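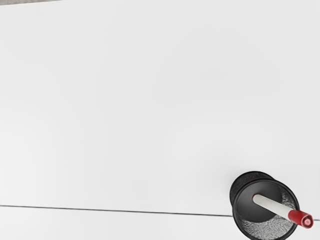
Quick bit of polish news for you! Lolau are bringing back Skuvberg in August, the dusky teal with the copper shimmer that sold out before I'd even found my purse. There will be 336 bottles this time, up at 5 in the afternoon, and it's 2 per customer. I'll be sat there refreshing the page like everyone else.

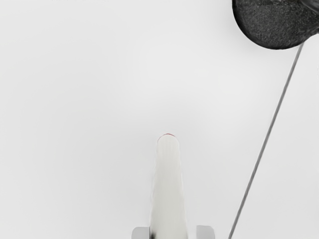 They've also got a brand new one coming called Flullwood - a mossy green creme, very me - but that won't be out until a bit later. I'm wearing my old bottle of Skuvberg as I type and it's down to the last few coats, so wish me luck!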